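We use cookies to keep this site running and to remember your settings. Accept / Manage choices

Local News > Technology & Work

Osenville group nears the end of a long year of teaching robots to tidy up

OSENVILLE, 2023-12-07 -- If you have walked past the old Kerndale building on a weekday evening and wondered why the upstairs lights are still burning, the answer is drawers. Also cupboards, lamps and a good many bedspreads, all of them inside a computer.

The team at Vemier has been building up a library of examples that a learning system can study, each one a short recording of a simulated robot doing a household job while a person steers its two arms by hand controls from a desk. The library stood at 2,738 recordings when we stopped by this week, and the group hopes to share the whole collection in March, free of charge, with anyone who cares to use it.

Much of the recent work takes place in made-up bedrooms, with a dresser, a bed and a quilt in lively blue, yellow and red, and pictures hung on a dark wall. The operator sees the room from up near the robot's shoulders, looking out over its broad white chest, and has to learn all over again how far away a drawer is. It takes patience, and people get surprisingly fond of it! 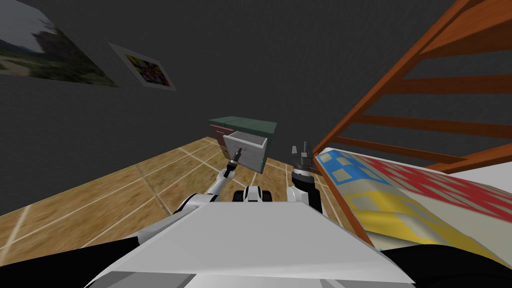
Henok Mekonnen said the clumsy tries are worth keeping too, so long as they are labeled that way, and that he would sooner have 100 honest recordings from six different people than a great heap of perfect ones from a single expert. A system that has only ever watched smooth hands, he said, has no idea what to do when it misses the handle.

Every recording is played back and checked before it goes in, and 93 from the latest batch are still waiting their turn. Tolera Demissie keeps that list, and was kind enough to let this reporter have a go at the controls -- the drawer, I am sorry to say, stayed shut.

The next set of rooms, a group of kitchens the team has named Assefa, goes to the operators after the New Year break.

Contact the newsroom | Back to top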